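The Last Ferry to Pandby

Missed the four o'clock. Of course she did. Ran the whole length of the pier with the box under one arm and her shoes coming untied and the ramp was already up, the deckhand waving at her like it was cute.

Next one at 9:38. Last one, too.

So, the waiting room. Green benches. A coffee machine that took quarters and gave back nothing. On the wall a map of the islands, Brinley at the bottom, then Kirkine, then the long skinny one without a name, then Pandby way up in the corner where somebody's thumb had rubbed the ink off. Years of thumbs. Everyone pointing at the same place, that's where I'm going, that's where I'm from.

She put the box on the bench beside her. Then on her lap. Then back on the bench.

Her aunt had said just mail him. Those words. He's not going to know the diffrence.

But you don't mail your father. She'd gotten as far as the counter in Brinley, the clerk had the tape out and everything, and she said sorry, no, wrong box, and walked out into November without her gloves. They were probably still there. Good gloves.

Six o'clock. Rain started. A man came in with a dog and a sack of onions, sat across from her, looked at the box.

"Cake?" he said.

"No."

"Looks like cake."

"It isn't."

He nodded. The dog put its chin on the bench right next to the box and stayed there, breathing, and she let it. Her father would have liked that. He had a dog on Pandby when he was a boy, an ugly one, it used to swim out after the boats and have to be hauled in by the scruff. He told that story at every Christmas. It got longer. By the end the dog had swum to Kirkine and back and caught a fish on the way.

"My stop's Kirkine," the man said. "You?"

"All the way up."

"Nobody goes all the way up."

"He was born there," she said, and then the man looked at the box again and took his hat off, and neither one of them said anything for a while. He gave her an onion when the boat came. She didn't know what to do with it so she put it in her coat.

The boat was called the Gasser, an old tub, rust down both sides, 460 horses on a good day according to the sign by the engine door. It shook. Cups walked across the tables. The man and the dog got off at Kirkine in the dark and the dog looked back, or she decided it did.

After that just her. She went out on the back deck in the wind and held the box with both arms and talked to it, out loud, why not. Told him about the gloves. Told him the roof was fixed. Told him she'd been angry since spring and was getting tired of it, it was a lot to carry along with everything else.

Then lights. Four of them, low down, and a dock.

There was a woman on it with a flashlight, and she shined it on the box and then on her face and held it there.

"You've got his chin," the woman said. "Come on, it's cold, I've had soup on since supper."

She followed her up the hill. The grass was wet and came over her shoes. Halfway she remembered the onion, and took it out of her pocket, and held it out in the dark.

"I brought this," she said.

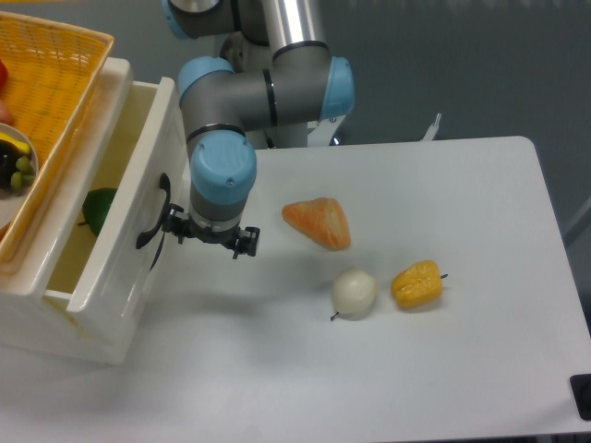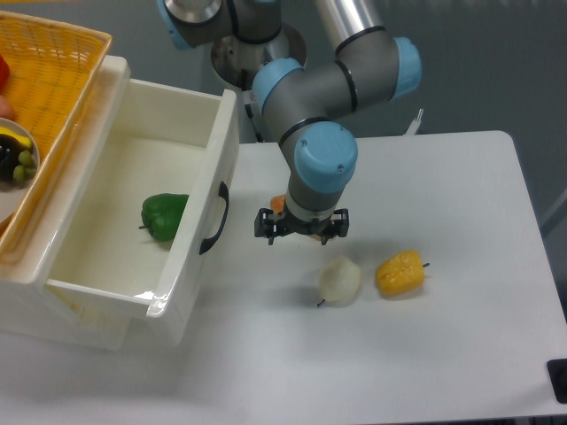 L. Gasser-Brinley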